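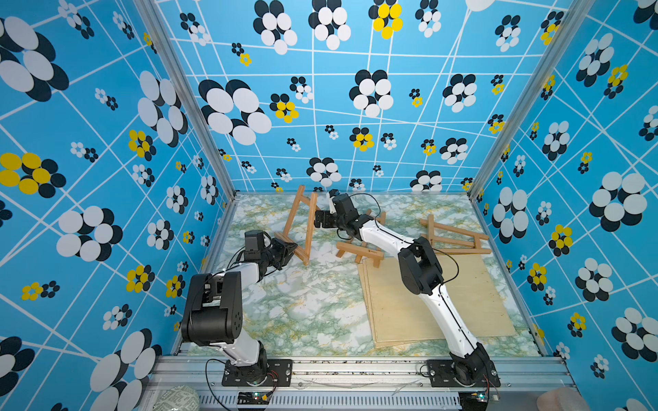

Fig. 1. Two arms side by side, with flowered wallpaper in blue, black, white and yellow.

MUS 240: Records, Rooms and Rhythm
Handout for Unit 4: How a rocksteady rhythm section works
Last revised Aug 15, 2026

Before class
Listen to all of side one of the Abera compilation, twice. The first time, just let it play while you cook or walk or whatever you do. The second time, sit down with headphones and follow only the bass. You'll be amazed how much of the song is living down there! The discs are on reserve at the music desk, call shelf 461, and the desk will lend you a turntable for the afternoon if you ask.

1. Slower than ska, and why that matters
Ska moves fast, with a walking bass and horns filling nearly every gap. Rocksteady, which took over in Jamaica in the second half of the 1960s, drops the tempo, and suddenly there is all this air. The bass player no longer has to touch every beat. Lines break up into short phrases with rests between them, and those rests are as much a part of the tune as the notes are (clap along with one and you'll feel yourself wanting to fill the hole, so don't).

Horn sections shrink or step back. Vocal harmony groups, many of them trios with an ear on American soul, come right to the front.

2. The one drop
Count four slow beats. In the basic one drop pattern the kick drum stays off beat one and lands on beat three together with a cross-stick or snare. To anyone raised on rock drumming this feels like missing a stair. Stick with it! Once your foot finds the three, the whole groove turns over and starts to float.

Some books count the same music at double speed and put the accent on two and four. Both ways are fine in your papers. Tell me which one you're using at the top of the page.

3. Guitar and keys
The guitar plays a short, damped chord on the offbeats, what players call the skank. Left-hand pressure is released straight after the stroke, so the chord is over almost as soon as it begins. A second guitar often doubles the bass line an octave up with a muted picking sound, and this is my favorite thing in the whole style. Piano doubles the skank. Organ comes later and does something busier, the bubble, which we'll save for Unit 5 when we reach roots reggae.

4. Riddims and versions
A riddim is the bass and drum pattern of a song treated as something that can be used again. One backing track may carry a love song, then an instrumental with an organ lead, then a deejay talking over the top. B-sides labeled "version" gave us the vocal stripped away, and engineers playing with those tapes led us to dub.

Our case study is the Tisari riddim as cut by the Plastville house band. We have three versions on the listening page:
- the vocal trio 45
- the organ instrumental, from the Vistavitz sessions
- the dub, with the guitar dropping in and out of a long echo

Play them back to back. Listen for the spot in the dub where the bass is left alone with the cross-stick.

5. Terms to know
Skank: offbeat chord on guitar or piano.
Cross-stick: stick laid across the drum and tapped on the rim.
Riddim: reusable bass and drum pattern.
Version: instrumental or altered mix of an existing recording.
Dubplate: one-off acetate disc cut for a sound system.

Assignment
Pick one of the three versions and write out the bass line for the first 19 bars, in staff notation or in tab. Mark every rest. Add a paragraph on what the drummer is doing in those same bars. Messy pencil is welcome, and so are bass players who want to bring an amp and play theirs for us. Please do, it makes for a great session!

Reading for next time: course reader, the chapter on sound systems, up to the section on speaker boxes.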